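Ninety Grams of Grip: A Morning With the Woman Who Keeps the Hedard Cell Running
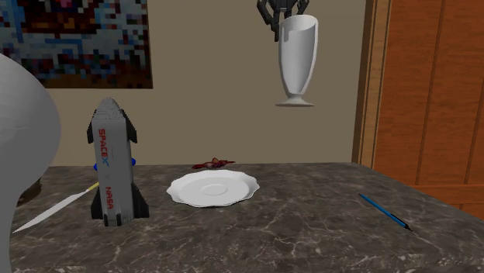 The Hedard cell's simulated twin, with a goblet held by the rim over the marble counter.

I got to Prestska on Sep 5, 2021, and Estíbaliz Iglesias already had the side panel off and a flashlight in her teeth. She waved me over with a hex key. So we started right there on the floor, me with my notebook on my knee and her with one arm inside the base of the machine.

The cell is called Hedard (she named it, and she won't say after what) and it handles glassware. Pick up a glass, move it, put it down. It sounds like nothing, and I said so, which got me my first look of the morning.

"Try it with no skin on your fingers," she said. "A goblet is wide at the top and skinny at the bottom, so if you squeeze near the rim it wants to slide out downward. You need enough force that it stays and not so much that you're sweeping the floor."

Everything gets tried in simulation first. She keeps it open on a second monitor next to the cell, and I have to say I liked it a lot more than I expected to! There's a marble countertop with a saucer on it, a blue pen lying by itself, and a toy rocket with SPACEX down the front, and the black gripper has the glass up in the air above it all. I asked if the clutter matters.

"Sure it does. A bare table teaches you about bare tables," she said. "I want something tall that the arm could knock over. I want something flat, like a saucer, where a sloppy release is going to land the foot on the edge."

Her routine for the gripper itself is pretty old-school. Every 1,000 picks she stops the cell, wipes the finger pads with a lint-free cloth, and closes the fingers on a steel gauge pin to see whether they still meet where the controller thinks they do. Every 3,000 picks the pads come off and new ones go on, even if they look perfect. She keeps the old ones in a coffee can.

"Casimiro says I'm wasteful," she told me.

Casimiro Vallejo was ten feet away, rewiring a connector, and didn't turn around. "You are wasteful," he said.

He does the electrical side, and the two of them have been arguing about pads since April, when Hedard started dropping glasses in the afternoons and behaving beautifully in the mornings. They swapped the pads. They swapped them again. Estíbaliz rewrote the grasp in the simulator, moved it down a little from the lip, moved it back up.

"In the simulator it was fine every time," she said. "That's what was driving me crazy. So I thought, okay, what's in the real one that isn't in this one?"

It was a cable. The one that runs to the finger motor bends at the wrist, and after a few hours of work the jacket warmed up and shifted against a clamp, and the position signal got noisy. Casimiro found it by holding the cable in his hand and wiggling it while she watched the numbers (very scientific, she said). They rerouted it with a looser loop, moved the clamp, and put a cable check on the list. Now it happens every 13 days, on a laminated sheet taped to the cabinet door.

I asked whether the simulator knows about the cable now.

"It does a bit," she said. "I add noise to the finger position, so the grasp has to survive a bad reading. I don't model the cable itself. Casimiro would like me to."

"I would," said Casimiro.

The controller is a Rusetti unit, which they both like apart from the fan filter, and that one clogs if you so much as think about dust. Cleaning it means taking off the same side panel she had off when I walked in. Four screws, one of them always stuck. She's asked Cisneros, the shop that built the cabinet, for a hinged door, and they've promised to send a drawing.

By the time she had the panel back on I'd been handed the flashlight twice and the stuck screw once. She homed the arm, let it run through its motions with nothing in the fingers, and then set a real glass down for it. I asked her if she still gets nervous at that point.

"With the first glass, always," she said. "Move your coffee, please."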